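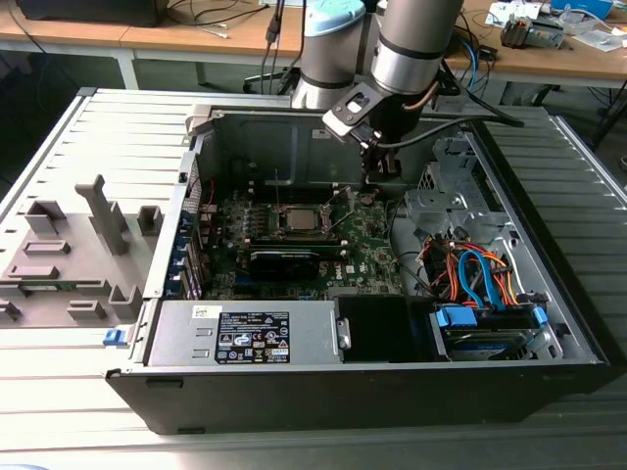
Ticket 236: Kapitel 2 wird nach dem Hochladen abgeschnitten
Bereich: Flustel / Geschichten / Editor
Status: offen

Hallo zusammen,

ich schreibe seit Januar an meiner Krankenhausgeschichte "Birkance" und wollte gestern Abend endlich das zweite Kapitel hochladen. In Futik sieht alles prima aus, in der Vorschau bei euch auch noch – und sobald ich auf Veröffentlichen klicke, hört der Text mitten im Satz auf. Ausgerechnet da, wo Schwester Tichý die Tür zum Nachtdienstzimmer aufmacht! Zwei Leserinnen haben schon gefragt, ob das ein Cliffhanger sein soll.

Was ich bisher probiert habe:
- anderen Browser genommen, gleiches Ergebnis
- Text ohne Formatierung eingefügt: alles da, aber die Kursivstellen sind weg (und das sind viele, die Gute denkt ständig)
- Kapitel gelöscht und neu angelegt, wieder abgeschnitten

Das Kapitel hat 4.000 Wörter, Kapitel 1 war länger und ging ohne Murren durch. An der Länge wird es also kaum liegen.

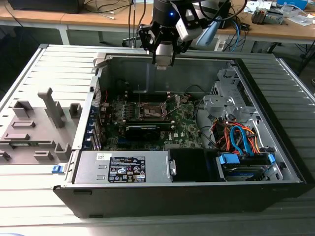

Offener Desktop-Rechner, links daneben das abgenommene Seitenteil.

Nachtrag, 21:40 Uhr: Zahira Tarigan aus dem Forum meinte, ich soll mal nach Sonderzeichen suchen. An der Abbruchstelle steht tatsächlich ein Herzchen aus einer SMS, die der Oberarzt bekommt. Herzchen raus, und das Kapitel ist komplett online, kursiv und alles. Juhu!

Lasst das Ticket trotzdem bitte offen, im dritten Kapitel wird nämlich noch viel mehr gesimst. Und könnte die Vorschau bei so was vielleicht warnen? Die Kommentare zum Kapitel sind durch das Löschen übrigens auch verschwunden – kriegt man die irgendwie wieder?

Liebe Grüße
Žofie Gajdoš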